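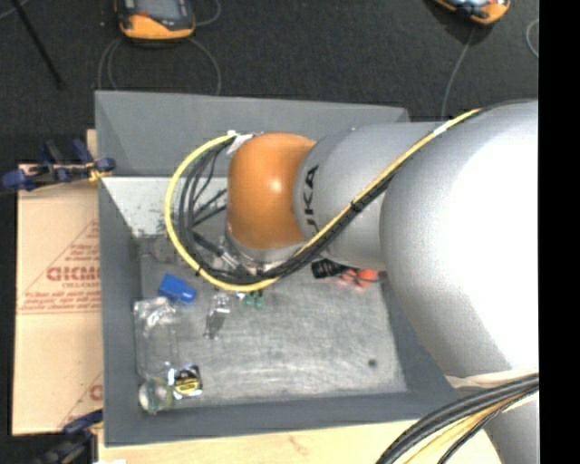 Why does my Irken sync client keep making duplicate copies of the same note?

Duplicates show up when two devices edit a note while one of them has the wrong time set. Fix the clock, clear the sync queue, then run the merge tool, in that order.

Ticket subject: Duplicate notes after update, recipe notebook
Product: Irken Notes, desktop and phone
Status: Solved
Priority: Normal

Original report

Hi! First off, I love this app and I've been using it for my family recipe collection since the early versions. I have a little over 1,000 notes in there now. After the November update I started seeing copies with "(conflict)" stuck on the end of the title. At first it was only the bread notes, and then it was everything I'd opened on my phone that week. I have the desktop version on an older laptop and the phone version on Android. Both say they're fully synced. I've tried signing out and back in on the phone, no change. Please help, I'm scared to delete anything!

Support, first reply

Thanks for writing in, and please don't delete anything yet! A conflict copy means Irken found two versions and kept both, so your text should be in one or the other. Could you send:

- the version number from Settings > About on both devices
- the sync log from the laptop (Help > Save Log)
- whether you use a backup tool that touches the Irken folder

If you can, leave the phone in airplane mode until we've read the log. That stops new copies from piling up while we look.

Customer

Log attached. Both devices are on the newest version. And yes, I have Bitby running on the laptop, it backs up my whole Documents folder every night. I never thought of that as touching anything, I figured it only reads. Phone is in airplane mode now.

Support

Great log, thank you, it made this much easier to read! Two things stand out.

1. The laptop clock is 17 minutes behind. Irken decides which edit is newer by the time stamp, so an edit on the laptop can look older than the phone copy it was supposed to replace.

2. Bitby is locking files while it copies them. The log shows "file busy, retry" over and over starting at 2 a.m., and after 40 retries the client gives up and writes a conflict copy.

Either one can make duplicates. Together they make a lot of them.

Steps to try:

- On the laptop, open the date and time settings and turn on automatic time. Press Sync Now on that same screen and check it against your phone.
- In Bitby, go to Sources > Exclude and add the Irken data folder. Your notes can still be backed up with File > Export, and the export file is safe for Bitby to copy.
- Quit Irken completely. On Windows, check the tray next to the clock, it likes to stay there.
- Start Irken again while holding Shift. Choose Clear Sync Queue. This does not remove notes.
- Take the phone out of airplane mode and let it finish.

Customer

OK, done, mostly. The clock wouldn't stay fixed! I set it, restarted, and it was behind again. I'm in Jonstead and the time zone was right, so it isn't that. The exclude in Bitby worked fine and last night there were no new copies at all, which made my morning. Still have the old ones though.

Support

No new copies is wonderful news! A clock that slips back after a restart is very often the small coin battery on the main board. On an older laptop that would fit. Any repair shop can swap it, and until then automatic time will correct it a minute or so after you get online. Just wait for that before opening Irken.

For the old copies, go to Tools > Merge Duplicates. Set "Match by" to Title and Created Date, and tick Preview. It works in batches of 200, so you'll run it several times. Identical pairs get merged on their own. Where the text differs, you'll see both side by side and pick.

Customer

The merge tool is fantastic, I had no idea it was in there. Most of them went by themselves. I went through the rest with a cup of coffee and found a pie crust note where the phone copy had the better butter amount, so I'm very glad I didn't just delete them all. The shop on Radwan Street put in a new battery and the clock has held through four restarts – hooray! One small thing, the tags are gone on a few of the merged notes.

Support

Glad you caught that! Tags come from whichever copy you kept. Right-click the note, choose History, and open the entry from before the merge. There's a Restore Tags Only option at the bottom of the list. We've passed along a request to have the tool combine tags from both copies.

Customer

Tags are back. You can close this one. Thank you so much!

Ticket closed by customer. Reply to reopen.

Contact Support | © Irken Notes Help Desk | Back to top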